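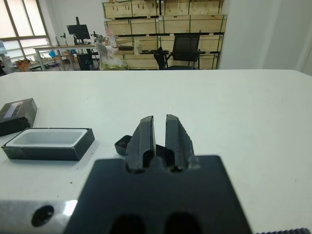
How to Repack a Two-Piece Gift Box

A two-piece box has a lid that lifts off and a base that holds a tray. If you sell small items, or you are returning something, it pays to put the box back together the way it came. Allow two minutes per box.

What you need

A clear white table or a large sheet of white paper
A dry microfiber cloth
A soft brush
Tissue paper

1. Set the lid and the base next to each other on the table, both right side up. Keep the item off to one side where it won't roll.

2. Wipe the lid. Glossy black shows every fingerprint, so hold it by the sides and wipe in one direction. Go lightly over any printed label strip - silver printing can rub off.

3. Brush out the tray. Dust collects in the rounded corners. If the tray is loose, lift it out and shake the base over a trash can, then press the tray back in until it sits flat.

4. Check the top rim of the base. Light scuffs are normal where the lid slides on and off. Leave them alone, as black marker leaves a purple shine.

5. Lower the item into the tray. In a shallow tray, fold a small piece of tissue under it so it can't slide.

6. Hold the lid level over the base and let it down slowly. Don't push. If it stops halfway, one corner is caught, so lift it off and start again.

For shipping, wrap the closed box in one layer of tissue before it goes in the mailer. For storage, stack the boxes lid up, with the heaviest at the bottom.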